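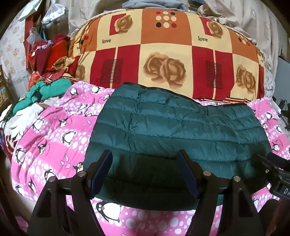
Does automating the folding line mean fewer people on the folding line?

At our site the headcount on folding stayed the same through the first year, and the hours moved from folding to exceptions, rework and demonstration.

7/26/22

I run process engineering for Lerora, a garment care and returns contractor. We take in clothing that customers have sent back to retailers, inspect it, clean it if needed, fold it, bag it and put it back into stock. The folding cell went live last September. People have asked me for numbers since then, and I wanted a full set of seasons before I wrote anything.

The setup

The cell is two folding stations from Norix, fed by a flat conveyor, with a vision check before the fold and a weight check after it. Items are tracked in Shen, the floor software we already had. Shen assigns each item a handling class when it is scanned at intake. Classes A and B go to the cell. Class C goes to the manual tables.

A is knitwear and plain tops. B is shirts and light trousers. C is everything else, including anything padded, lined, hooded, strapped or sequined.

Output from the cell on a normal shift is 3,000 items. The manual tables handle 553. Before September the tables handled all of it with a larger crew, and we ran a backlog most weeks.

Class C

Most of my time this year has gone into class C, and within class C most of it has gone into puffer jackets. A padded jacket with horizontal baffles is a hard item for a two-finger gripper. The shell is slick, the fill moves under pressure, and the thickness at a given point depends on what happened to the jacket a minute earlier. Close the fingers on a stitch line and they hold. Close them on the crown of a baffle and the shell slides out as the arm lifts. Dark shells make it worse, as the stitch lines have low contrast and the vision check loses the hem.

A person does not think about any of this. They press the air out with a forearm, find the seam by touch and fold on it. When I asked Alcides Usuga how he decides where to grab, he told me he grabs where it's flat. He has been on the tables for longer than I have worked here. I wrote that down and spent two weeks trying to turn it into a rule, and what I ended up with was worse than what he said.

So we changed approach. Part of the shift for class C folders now goes to demonstration with a hand-held gripper. The tool has two fingers with a pad on the inside of each. You hold it, you pinch the garment with it, you fold. The jacket starts laid flat, on whatever soft surface is available, and the surface is supposed to vary. A patterned quilt is a better test than a bare table, both for the vision side and for the way the cloth underneath bunches when you drag something across it. I argued for gray tables only and I was wrong. The fold planner trained on gray tables was useless as soon as anything else was underneath.

What changed for the folders

The job description first. A folder used to be rated on pieces per hour. We kept that for classes A and B during the changeover, which was a mistake, as there were hardly any A and B pieces left to fold. People were being measured on work the cell had taken. Jhonatan Cáceres brought this to me with his own tally sheet, and the sheet was correct. The rate was dropped for everyone six weeks later. It should have taken a day.

Pay for demonstration hours is the folding rate plus a skill increment. The increment was not in the original plan. It went in after the first group pointed out that they were being asked to do a slower, more careful version of their job, with a tool that is heavier than a hand, and that the result would be used to extend the cell into class C. I had no counterargument to that and did not try to make one.

Wrists are the other item. Folding by hand spreads the load over both arms. Holding a gripper puts it into one forearm and the thumb side of the wrist. We cap demonstration at 52 minutes, then the person goes back to inspection or bagging. The cap came from the log of when people started switching hands. Left-handed folders hit it earlier, as the handle was shaped for a right hand. A neutral handle is on order from Kunelitz and is late.

Noise went up. The blowers on the cell run all shift and the tables are next to it. Two people asked to move to the far side and were moved. I would put a partition in from the start if I did it again.

Error rates

Mis-folds from the cell on A and B are lower than ours were by hand. Mis-bags are higher, nearly all from the weight check passing an item with its belt missing. A person bagging a coat notices there is no belt. The scale sees a coat within tolerance. We added a loops flag in Shen, so anything with belt loops gets looked at by a person before it is sealed. This put 57 product lines back on the manual side, and the folders were the ones who drew up the list.

Class C by machine is still in trial. Hooded jackets fail most often, then anything with a drawstring. Short puffers without a hood are close to usable if they arrive zipped and flat. They arrive unzipped and inside out.

Open items

Retraining for maintenance was offered to all folders and two took it. The course was held after shift, so anyone with children at home could not attend. The next one will be inside paid hours.

The agreement on headcount covers one more year. I have asked for the terms after that to be put in writing before class C goes live, and I do not have an answer yet.

Next post will be on the vision check and dark fabric, once the new lamps are in.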